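Search the unit notes
Posted in: Banking and Ethics, Week 7
February – Apinya Rattanakul

Hi all! Quick recap on shareholder resolutions. I think of them as a polite letter with a vote attached – the board has to answer, even if it loses. Read the Linthorpe case (14 pages, sorry) and note who lodged the motion and what they asked the bank to stop funding.

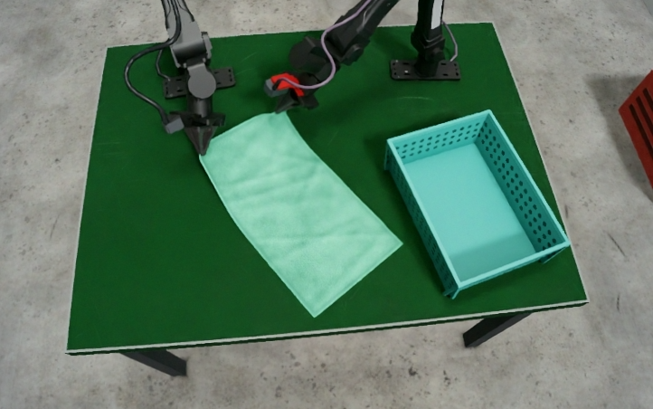 Simulated table with two arms, a cloth and a basket.

Bring 2 questions to the tute and we'll argue them out!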